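Notebook – sample bench and cup storage, March

Started at 9:40. Job for the morning was sorting out where the cups live. They have been wandering between the bench, the sink shelf and the Awasthi cabinet since we moved rooms, and last week two of us prepared the same batch twice after picking up each other's cup.

Went with the black wire mesh basket from the old Joltum order. It sits flat on the light wood table and the grid is close enough that a cup base doesn't tip in it. Tried the solid tray first and didn't like it. Drips collected in the corners and I had to lift everything out to wipe. With the mesh I can wipe the table under it and put it back.

Cups are the yellow metal ones, plain silver inside. I want to keep using these for dry weighing. The inside has no seam that I can feel with a fingertip, and powder brushes out in two or three strokes. The rim is rolled, so a flat card doesn't scrape across it cleanly – level with the straight blade instead and tap the side once.
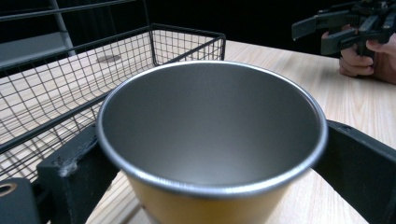 Tare for the cup I'm calling A is 49 g on the small balance, same reading three times, door closed. Write the tare in pencil on the sheet and leave the paint alone. The marker we used on the last set came off on gloves and then got onto everything else.

Fill test with the Binon filler: leveled, tapped, leveled again. Repeat was good except the fourth one, where I forgot the tap. Struck that line out on the sheet and did it over. The bag in use is lot 2710. There is a second bag open on the bottom shelf with no lot written on it. Don't use it until somebody finds the label.

Rules for the basket, for now:
- cups stand upright, opening up
- left end is clean and weighed, right end is waiting for a wipe
- no spoons, no lids, no pens
- basket stays clear of the hole in the tabletop, small stuff goes down there

I'd like the left/right split marked with something better than memory. Colored wire tie on the top rim, maybe. Tape doesn't hold on the thin wires, I tried. 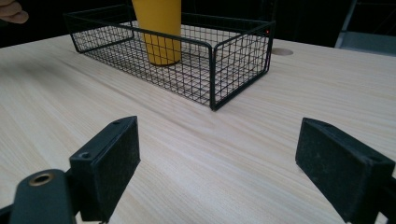 The table itself is fine but it isn't level. Bubble sits off toward the window side. Doesn't matter for storage, does matter if anyone sets the balance down on it, so the balance stays on the stone slab. Folded card under one leg is a temporary fix and I've written that on the card.

Stopped at 11:15 for the delivery. Afternoon: wiped down the shelf, moved the spare filler up from the floor, threw out the cracked scoops.

To do:
- find label for the unmarked bag
- tare the rest of the cups, one sheet per cup
- ask Bimville if they still stock this basket in the deeper size
- wire ties
- proper foot for the table leg

Recent entries
Balance check, small and large
Joltum order, what came and what didn't
Shelf labels, second attempt
Binon filler – settling in the bag
Moving the sink shelf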